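How a Small Label Releases a First Single
Student project report, Music Business module
Chandrasekhar Thampi

1. Background

For this project I followed the release of one debut single from the final mix to the end of its first month. The artist records as Mandow and makes dance pop with some rap verses. The label is Vistby, which has two full-time staff and puts out mostly singles. The song is called "Nukstead," after the street where it was written.

I wanted to find out where a small label spends its money and time on a first release, and which parts of the work bring in listeners. Vistby let me sit in on planning calls and gave me access to the streaming dashboard. I also interviewed the producer, Bhat, twice.

2. Method

I kept a log of every task connected to the release, with the date, the person responsible and the cost. Once the single was out I checked the streaming numbers each morning at 9 and wrote them down in a spreadsheet. I sent a short survey to the artist's mailing list, which had 400 names on it at the start. I got 108 replies.

The survey asked how people first heard the song, whether they had saved it, and whether they would pay to see a show. I left out questions about age and income because the label did not want them.

3. Preparing the release

The track runs at 100 beats per minute, slower than most of the songs Mandow had been playing live. Bhat told me the first version was faster and the verses sounded rushed. Two mixes were made. The label picked the second one, which has the vocal further forward and a shorter intro.

Delivery to the distributor took longer than planned. The first upload was rejected over a spelling mistake in the songwriter credits, and the corrected version went in four days later. This pushed the release back to February and meant the pitch to playlist editors had to be rewritten with the new date.
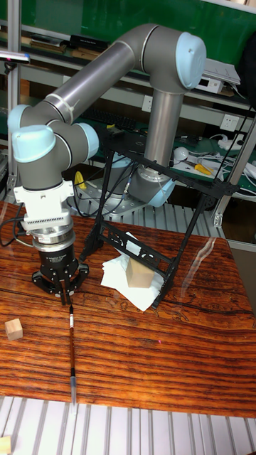
The promotion budget was $200. Half went on short video ads and the rest on printed flyers for two club nights. The label also sent the song by email to college radio stations and small music blogs. Three stations played it. One blog wrote a short review, mostly about the chorus.

4. Results

Survey replies showed that most people on the list first heard the song through the artist's own posts. The next largest group heard it at a show. Very few mentioned the ads, although the ads took the most staff time to set up. College radio was named by a handful of people, all of them living near one station.

Streams were highest on the second day and fell through the first week. They rose again after the club nights — a smaller rise, but it lasted longer.

5. Limits of the study

The survey only reached people who already followed Mandow, so it says little about new listeners. The dashboard shows totals by city but does not show what led a person to the song. I also looked at only one single. A second release by the same label would make a useful comparison, and Vistby has one planned for the summer.

6. Recommendations to the label

Check all credits against the signed split sheet before uploading. Allow four weeks between delivery and release. Move the ad money to live shows for the next single, and put a sign-up code for the mailing list on the flyers.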